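Workshop Robotics, Session 4: Fitting the Gripper and Wrist Camera
Instructor: Rhun Probert. Bench help: Widad Bataineh, Wednesday evenings.

Bring your arm with the wrist joint assembled and the Ekdale controller board already flashed. If yours still reports error 48, stop and redo the Session 3 wiring check first.

Mount the two finger brackets before the fingertips. Start every screw by hand, then tighten in a cross pattern. Run the close command at low speed with the power limit set to 52 percent and watch the joint for binding. 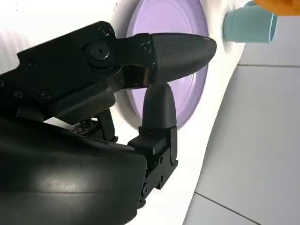

Next, set the zero point. Close the fingers until the motor current rises, back off one step, and save the position. Most builds land at an encoder count of up to 789. A reading far above that usually means a bracket is on backward.

The camera goes on last. Leave slack in the cable so the wrist can turn both ways.

Homework: ten open and close cycles, logged. Note any cycle where the fingers fail to meet. Spare screws are in the Stillura drawer, bin 593.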